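**Cladberg Jewelry Box, Dark Green**

Sold by Sovico. Ships from our Cliltstead warehouse.

A tabletop box for rings, earrings and short chains. The lid stays upright when opened, so both hands are free.
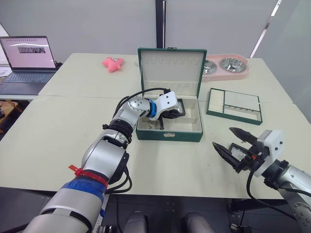
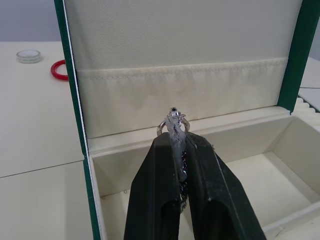
A buyer in November wrote that the lining had held up well after 8 months of daily use, but that heavier necklaces slid to one side unless she hung them near the middle. We agree, and suggest keeping anything over 30 grams in the base.

## Details

- Exterior: dark green
- Lid lining: cream fabric, with slits along the top for hanging items
- Closure: small metal clasp
- Weight limit for the base: 400 grams
- Clasp tested to 3,000 openings

## Care

Wipe the outside with a dry cloth. Do not use silver polish inside the box, as it stains the fabric. Let rings dry fully before putting them away. The slits can be widened a little with a fingertip if they feel tight when new.

## Orders and returns

Unused boxes can be returned within 30 days in the original carton. Gift wrap is plain paper and must be chosen at checkout; we can't add it once the order is packed. Engraved clasps are made by Mac an tSaoi and take longer to ship. Engraved items can't be returned unless the clasp is faulty.

Replacement clasps are sold separately and come with two screws.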